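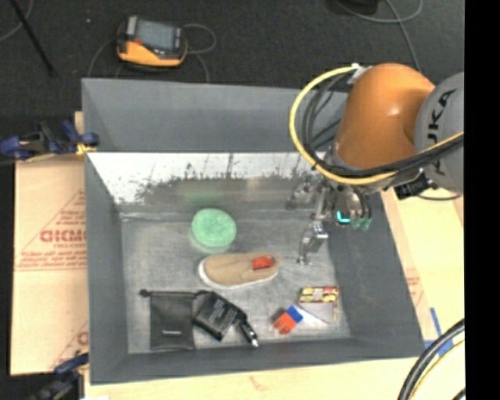 Havmont Shared Workshop
Bin picking build: progress thread for members

1/14
The workshop has now completed the second stage of its bin picking build. This thread sets out what has been done, what has been changed since the last update, and what members are asked to do before using the cell.

2/14
The purpose of the build is modest. The arm is to take mixed household items out of a grey bin, one at a time, and place them in a tray on the neighbouring bench. The project is known within the workshop as Pimano, and it is open to all members who have completed the arm induction.

3/14
The arm is mounted to the right of the bin and reaches in over the wall. An earlier arrangement, with the arm behind the bin, was abandoned in February. It left a strip along the near wall which the fingers could not enter at a useful angle.

4/14
Bin. The walls are high and slanted. The slope helps items to slide towards the floor of the bin, but it also narrows the space available to the gripper near the corners. A small carton at the front right is among the items in the present set, and that corner remains the most difficult position for the arm.

5/14
Clamps. The left side of the bin is held by two clamps, one on the upper edge and one near the lower left corner. Members are requested not to borrow them. A bin which has moved by even a few millimetres must be measured again before the arm is run.

6/14
Cables. The yellow cable and the black bundle are run together in a loop around the orange joint. The loop has been left generous on purpose. In the first stage it was too short, and the cable mount was pulled loose when the wrist turned fully. Please do not tie the loop back to make it tidier.

7/14
Items. The present set includes a tan slip-on shoe, a black drawstring pouch, a power adapter with a short cord, a round mint-green object, a small carton, and a block in blue and orange-red. Members wishing to add items should choose things that are dry, unbroken and of no value to their owner.

8/14
Soft and trailing items deserve separate mention. The drawstring on the pouch and the cord on the adapter can both catch on a neighbouring item as it is lifted. The control program, Civeto, now pauses after a short lift and compares the weight with the expected figure before continuing.

9/14
Results. In the most recent full test the arm made 87 attempts and failed to deliver an item on 18 of them. Most of the failures concerned flat items lying close to a wall. The shoe was collected reliably whenever the fingers closed across its width, and poorly when they closed along its length.

10/14
Reflections. The shiny panel at the back of the bin mirrors both the gripper and the items in front of it. Civeto has on several occasions treated the reflection of a green item as a second item. For the present, the back wall is excluded from the search area in software. A matt covering will be tried next, and offers of suitable material are welcome.

11/14
Bench. Blue tape has been stuck to the light board near the lower right corner of the bin. It should be left in place. Tools, drinks and spare parts should be kept off the board while the arm is powered, including during pauses between picks.

12/14
Before each session, members should check the clamps by hand, confirm that the cable loop hangs freely, and run the arm once at low speed with no items in the bin. The emergency stop must be within reach of the person in charge. One member operates the arm and a second observes.

13/14
The third stage will concern placing. At present each item is released above the tray and allowed to drop, which is acceptable for a pouch and unsatisfactory for anything with a corner. A padded tray is being made from offcuts. The placing routine, provisionally named Cai, will be shared with members once it has been tested at full speed.

14/14
Proposals for the third stage may be left in the project folder at the front desk or sent through the members' page. Wiring notes and the current settings are kept in the same folder. The cell may be booked in the usual way, for periods of up to two hours.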